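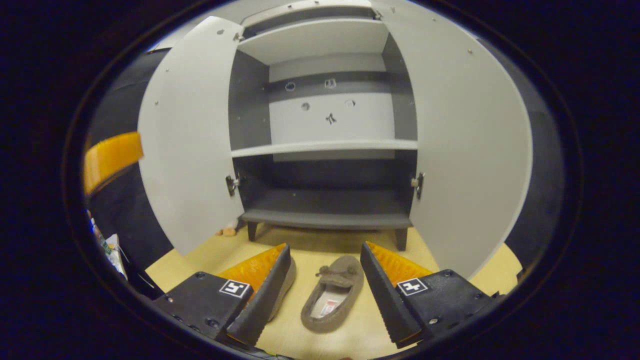 Robotics Club: The Slipper Problem

The Pinthorpe robotics club has spent most of April on slippers. There were grander proposals at the start of term. Mervin Fehr wanted to sort recycling, and somebody's kid brother wanted lasers. But the tidy-up challenge at Clultberg sets the household task for everyone, and this year the household task is putting footwear away in a cabinet. So, slippers.

A slipper is a miserable thing to pick up with two fingers. It's soft where you'd like it stiff, it has a hole in the top, and if you pinch it by the heel the toe swings around like a fish. Our first plan, which Gregor Ogilvie named Kragh for reasons he won't share, called for grabbing the toe. Kragh lasted 11 days. The current plan is Iveck, which goes for the side, and members are now collecting demonstrations by hand with the grippers so that the software has something to copy.

The target is 507 usable demonstrations before the challenge. A run is usable if the slipper starts on the floor, ends on a shelf and doesn't visit anywhere else on the way. By that standard the first evening produced 33, plus a large number of what Mervin logged as "interpretive" runs. He has been asked to use the regular labels.

Cabinet doors stay open for now. Opening them is a separate task with a separate score, and we'd like to be bad at one thing at a time.
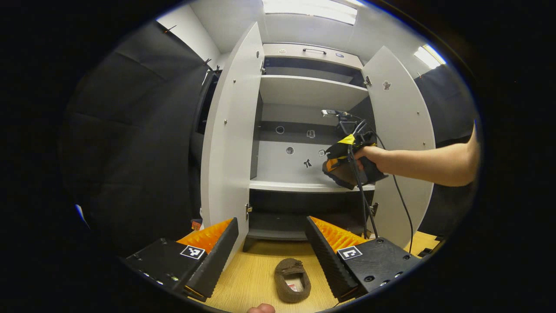

Do I need to know how to code to join in?
New members mostly start on the grippers, and that takes patience and a decent wrist. Gregor gives a short lesson on labeling runs at the start of each session, and the coding group meets afterward if you'd like to stay. Beginners are welcome at both, and 2 places are still open on the Clultberg team.

Sessions start at 6:30 p.m. Please sign in at the door and put your phone on silent. Snacks are by rotation, and Mervin's turn has been coming up for quite a while.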